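Speaker notes – "Living with the Flerkik kit", short slot, 2/11/26

Slide 1. Say hi, say thanks, get going. I've got 15 minutes and I always run over, so skip the joke about the projector.

What I'm talking about: the Flerkik hand-held gripper kit, the one you carry around and do the job with yourself, and the recordings go off to train an arm later. We bought ours in August. I paid for it out of our own budget and Flerkik hasn't seen these slides.

Slide 2. What's in the case. Handle, mounting plates, two fingers, a sheet of printed markers, a cable that's too short (pause here, anybody who owns one will groan). Price was $1,361 with the spare fingers. Ask who's used the Clornex one. If lots of hands go up, do the comparison now and drop slide 5.

Slide 3. Setup. First time took me a whole afternoon! Second time took 40 minutes, and most of that was me hunting for the hex key. The manual is fine up to the calibration page and then it sort of wanders off. Read them the sentence about "the marker of the opposite marker" – it's worth it.

Slide 4. Leave this one up for a bit and drink some water. 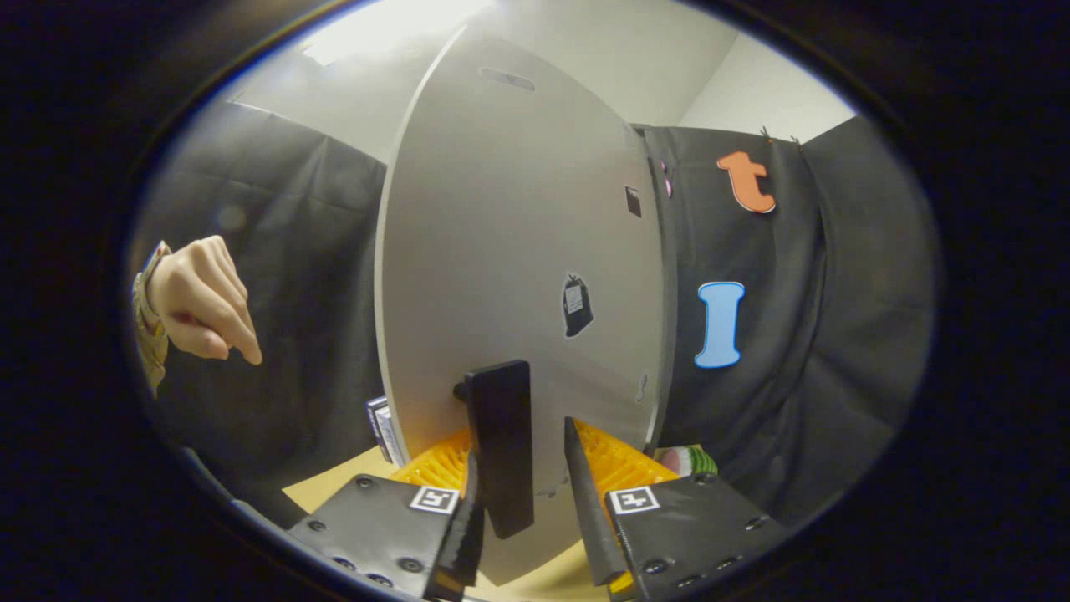

OK so, recordings. We've kept 724 so far. I threw out plenty more, mostly my own fault: going too fast, or changing my mind halfway through a grab. Tell them to slow down. Then tell them again, slower than that.

Slide 5. Versus Clornex. Clornex feels nicer in the hand and I'll say so. Flerkik is easier to fix, and I can swap a finger without taking the whole thing apart. The Atelen software reads files from both, but with Clornex you have to convert them first and I kept forgetting.

Slide 6. Gripes. Cable (again). Wrist gets sore after a long session. Support answered my first email the same day and my second one, well, still waiting.

Slide 7. Would I buy it again? Yes, for a small team. For a big one I'd want to try the Xiong rental plan before signing anything – I only have their price sheet, so don't let anyone push me into an opinion on it.

Questions. Repeat each one into the mic. Spare fingers are in my bag if people want to handle them.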